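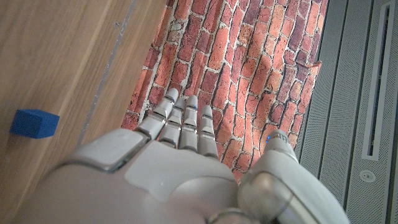

My sister told me brick was a mistake. She said a printed brick fabric would look fake from across the room and that I should have bought plain canvas like a normal person. She said this over the phone, without having seen it, and I had already cut it, so that was the end of that discussion.

The fabric is for the work corner in the back room. I have been putting that corner together since October and it is close to usable now. The wall behind it has old paneling I don't like, and painting it would mean moving the shelves, which I am not going to do. Fabric on a light board seemed easier. I bought it as a remnant from Onora, the shop on the hill past the post office. They sell the ends of rolls by the piece and you take what they have. They had brick in red, a leaf print, and a lot of beige.

It is red brick, the color of the old school buildings here. I washed it once on cold and ironed it from the back on low. The print did not run. It did shrink a little in length, so wash it first if you plan to cut it to a measurement. I cut mine 54 inches long and had enough left over for the hem.

I tried spray glue on a scrap and it soaked through and left dark patches. Staples worked better. I pulled the fabric around the board and stapled the middle of each side first, then worked out to the corners. The mortar lines have to stay level or the whole thing looks like it is sliding off the wall. I had to pull one side out and do it over. That took most of an evening.

The work surface is light brown wood. I sanded it and put on 3 coats of oil, with a night between each one. The can said two would do, but the end grain kept drinking it up. It still marks if you leave a mug on it.

The grey perforated metal panel came from Gamex. I wanted one long panel and they only had the short size in stock, so I took the short size. Their hooks are sold separately and cost more than I expected. I bought a pack of nine and I am using five. The hooks lift out when you take a tool off in a hurry, and I have not found a fix I like. A reader once suggested a dab of putty behind each one. I may try it.

The order number on the Gamex slip was 1089, which I only know from reading it out three times to get the missing screws sent. They came in the end, in an envelope with no note.

Still to do: a lamp, a better stool, and something over the outlet. Ikiler has a clamp lamp I like but it needs a thicker edge than I have. The stool I am using now came with the house and it wobbles.

My sister is coming in a few weeks and can look at the brick then. I have told her the leaf print was worse.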